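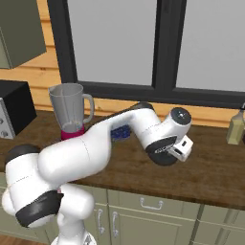

The Clerden Retellings set is a collection of plot summaries of animated fairy tale movies, put together for people who like to argue about what those stories mean. It grew out of a long-running habit of ours, which was to watch an old cartoon on a Saturday, fall into a discussion about it, and then find that none of us could agree on what had happened in the movie in the first place. Did the prince ask her to dance, or did she ask him? Was the curse ever explained? Kitchens matter more than you might expect in these stories (so much gets decided beside a wooden countertop, between the bread and the gossip), and so we have tried to record where each scene happens as well as who is in it. If you love this kind of thing as much as we do, welcome, and please make yourself at home!

Reading time: 11 minutes

# Clerden Retellings

## What you get

The set holds 86 summaries, each written fresh by one of us after watching the movie all the way through, credits included. Every summary is a plain text file with a short header and then the story told in order. We kept the language simple on purpose. There are no star ratings and no opinions about the songs, though I will admit that keeping quiet about the songs was hard.

Alongside the summaries is a folder called `theories`, which collects the popular fan readings that attach themselves to these movies: the secret sibling, the narrator who was the villain all along, the whole kingdom being a dream. Each theory is written up in a paragraph or two and linked to the scenes it leans on, so you can go back and see whether the scene says what the theory needs it to say. Sometimes it does, and that is a lovely feeling.

## How the files are laid out

 clerden/
 summaries/
 theories/
 scenes.csv
 NOTES.md

The columns in `scenes.csv` are:

- `movie_id`: matches the file name in `summaries`
- `scene`: the order of the scene in the movie
- `place`: kitchen, forest, tower, ballroom and so on
- `present`: characters on screen, including talking animals
- `speaks_first`: who opens the conversation
- `leaves_freely`: yes, no, or unclear

That last column has caused more friendly bickering than everything else put together. We use it to mark whether a character could walk out of the scene if she wanted to, and a locked door is the easy case. A promise made to save somebody else is much harder. When two of us disagreed and neither would budge, we wrote "unclear" and put both sides in `NOTES.md`, where you are very welcome to read them with a cup of something warm.

## How the summaries were written

Each movie was watched by 2 people, separately, and the two drafts were then merged. We worked from the original release wherever we could get hold of it, and the header says so when we had to use a later edition with a restored or added scene. Dialogue is paraphrased throughout. If you need exact lines, you will want the movie itself beside you.

Merging was done in Sakix, our little text comparison script, and the scene table was checked with Wondel, which looks for gaps in the numbering and characters who turn up without ever being introduced. Neither one is included here, and you don't need them to read anything.

## Known problems

- Movies with songs that jump forward in time are awkward. A courtship squeezed into one number is counted as a single scene, and it probably deserves better.
- Sidekicks are undercounted in the older entries. We only started listing the silent ones partway through.
- The Boateng list, our earlier and much messier version, used different movie ids. Please don't mix the two.
- Sequels are left out. We hope to reach 100 summaries before we even think about them.

## Using it

Share it, quote it, use it to settle a bet. We only ask that you keep the header on each summary and mention the Clerden set by name if you publish something with it. Corrections are a joy to receive, particularly the fussy kind, and it helps a great deal if you give the scene number and tell us which edition you watched.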